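The Wustavero Water Protests

By Ayantu Woldegiorgis

I've been keeping up this entry for a good while now, and people write to me about it more than anything else on the site, so I've tried to put it in some kind of order. It covers the protests over the water rates in Wustavero, the sit-in at the Grisham pumping station, the crackdown (I do use that word, see further down) and the agreement that ended most of it. I grew up two streets from the station, so you'll have to forgive me when I wander off into side roads.

Background

Wustavero is a hill town with a river at the bottom of it, and for as long as my grandmother could remember the water was pumped up from Grisham by the town itself. It was cheap and it tasted a little of iron. Then the regional council signed the pumping over to a company called Sastier, on a long lease, and the first bills under the new rates arrived in September. My aunt thought hers had been printed wrong! She walked it down to the office to have it fixed and found a line of neighbors out the door with the same idea.

That line is usually given as the start of the protests. I'd put it a little earlier, with the petition that Getachew Ambaye carried around the market. He taught geography at the upper school and had a very loud voice, and he got 3186 signatures on it, in a town where it's hard to get people to sign for a package. The council received the petition and filed it. As far as I can tell it was never read out at a session, though the council's own minutes are patchy for that month and I'd be glad to hear from anyone with a fuller set.

The sit-in

The sit-in began a little before six in the morning, when the night shift at the station was leaving. People simply walked in through the gate as the workers walked out. Some of the older accounts say the gate was forced, and I've had long arguments about this (one lasted through an entire wedding), but the shift foreman told the inquiry it was standing open, and I go with him.

By noon there were 432 people in the yard, a figure that comes from the meal tickets the bakers' union handed out. They kept the pumps running the whole time. This matters a lot to people in Wustavero, and you will be corrected very firmly if you say the water was cut off. The pressure did drop in the upper streets on the second evening, but that was a burst main on the Valdovinos road, and it had been leaking since spring.

The demands were short: the old rates back, the lease published in full, and no charges against anyone in the yard. A fourth demand about the bus fares got added overnight and quietly dropped again by breakfast.

The crackdown

On the third night the provincial police closed the Valdovinos road in both directions and went into the yard at 4:45, with lights and two trucks. I call it a crackdown and the council's report calls it a clearance, and I've given up trying to find a word in the middle. There were no deaths. Sixteen people were treated for injuries, mostly from the crush at the gate, and buses took the rest to the sports hall, where they were held until the following evening.

The part that changed things came after. A crowd of 800 walked down to the sports hall with blankets and pots of soup and stood outside, singing fairly badly, until the doors opened. I was in that crowd, so read this section with that in mind. Several shopkeepers who had been against the sit-in from the beginning came along too, and my old dentist, and I think the council noticed who was there more than how many.
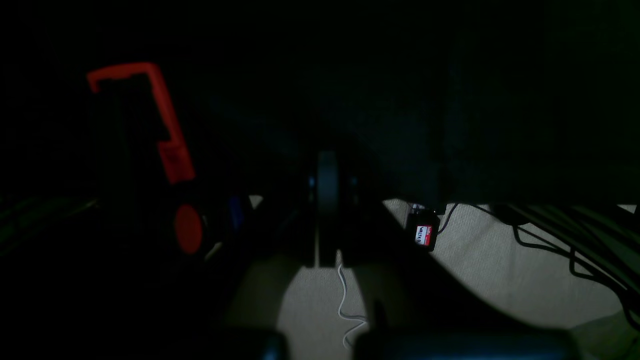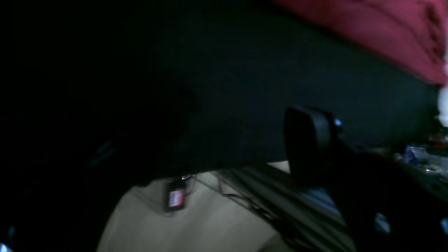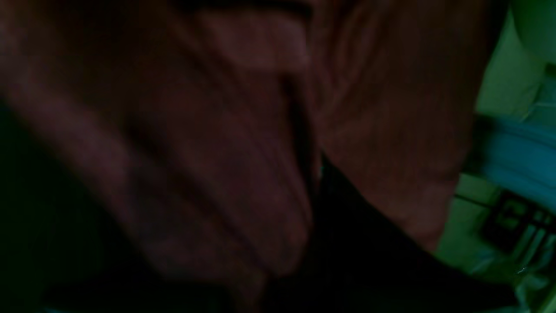
The agreement

Talks opened at the Grisham schoolhouse and dragged on for weeks. Sastier kept the lease but had it shortened, and the rates came down to a little above the old ones, with a fixed charge for households on the lowest band. The lease was published, minus two annexes. All charges were dropped except those against Ambaye, who was fined for "obstruction of a public utility" and paid it in coins, which took the clerk most of an afternoon to sort.

The two annexes are still the sore point. A group of residents has asked for them three times under the records law, and the third request was pending when I last updated this page.

Sources and disputes

I've leaned on the inquiry report, the bakers' union papers and a box of leaflets my cousin kept under her stairs. The council report is useful for times and vehicle movements and much less so for anything said out loud. If you were in the yard on the second night and remember who brought the generator, please write, as I have two families claiming it and both of them are sure.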